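Grernine Reuse Library: progress report, March
Prepared by Marit Westerberg for Torbjørn Nygård

Loans reached 1084 this period, and I would be careful with that number. It counts renewals as new loans, so one family keeping a play kitchen all winter shows up again and again. The Nekora software can't separate the two. Lindqvist has promised a fix, as they did in the last report.

The 30 percent drop in late returns looks good on paper. We also stopped charging fines, and I suspect some items are simply no longer being chased. I would not build next year's budget on it.

Two of the 5 planned pickup points are open. The Prendetti site has a signed lease but no heating, and I see little chance of it opening on schedule.

I recommend holding the second payment for new stock until we have a proper count of what we own.

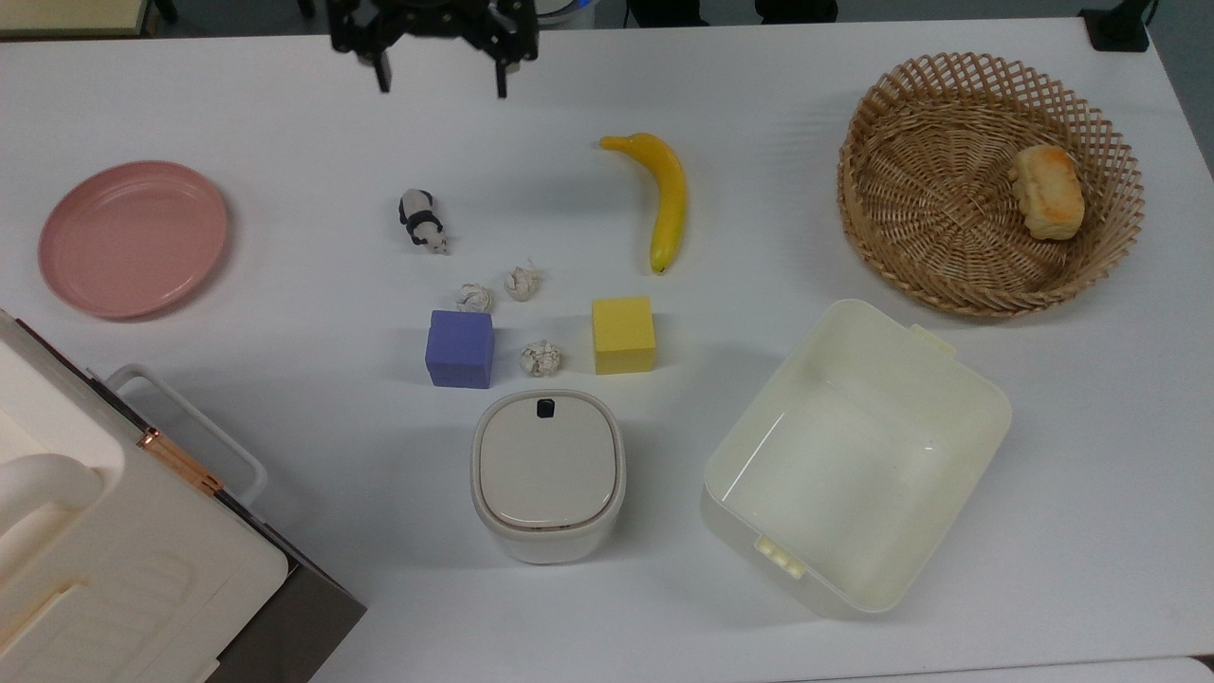

Household items and toys on a white tabletop.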